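Keeping a divided wooden box in good order

A wooden box with a window in the lid is handy for tea bags, sewing notions, picture hooks, fuses and the other small things that end up in the bottom of a drawer. It does need a little care, and it helps to decide what goes where before you fill it.

Cleaning the inside
Take everything out and turn the box upside down over a sheet of newspaper. Tap the bottom. Most of the dust and crumbs will fall out on their own. A dry pastry brush or an old soft toothbrush gets the rest out of the corners. Don't rinse the box under the tap. Thin dividers swell and may not slide back in if they are the removable kind.

If the wood smells stale, put a spoonful of baking soda in a bottle cap, set it inside and leave the lid down overnight.

Cleaning the window
Put the glass cleaner on the cloth and not on the lid. Spray runs under the wood edge and leaves a tide mark. Check what the window is made of first – plastic scratches easily, and paper towels are rougher than they look. Use a damp microfiber cloth and dry it with a second one.

Filling it
Sort on the table, then move things into the box. Put what you use most in the row nearest you. Heavy items such as screws go in the middle so the box stays level when you carry it. For beads or anything else that rolls, cut a square of felt for the bottom of the compartment. Leave one compartment free for odds and ends and empty it every December or so.

Tea bags in paper envelopes stand up better than they lie flat. Loose tea doesn't belong in an open compartment at all. Keep it in a tin.

The hinge and the lid
A lid that squeaks needs a rub of candle wax on the hinge, not oil, which stains. If the lid sticks in damp weather, try 257 grit or whatever fine paper you have left over, with two or three light strokes along the edge. Stop and test it after each.
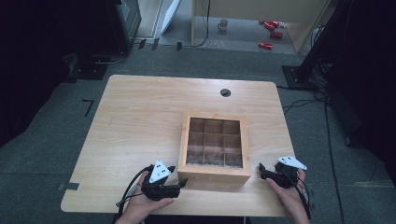 Tolgate Home Workshop Club – Storage and Small Repairs

A three by three grid suits most kitchens and sewing rooms. Before you put anything back in, close the lid and look through the window from where you usually sit. The far row is often the darkest, so keep light-colored things there and put dark buttons or thread up front. Felt and spare divider strips are in drawer 37 in the club room.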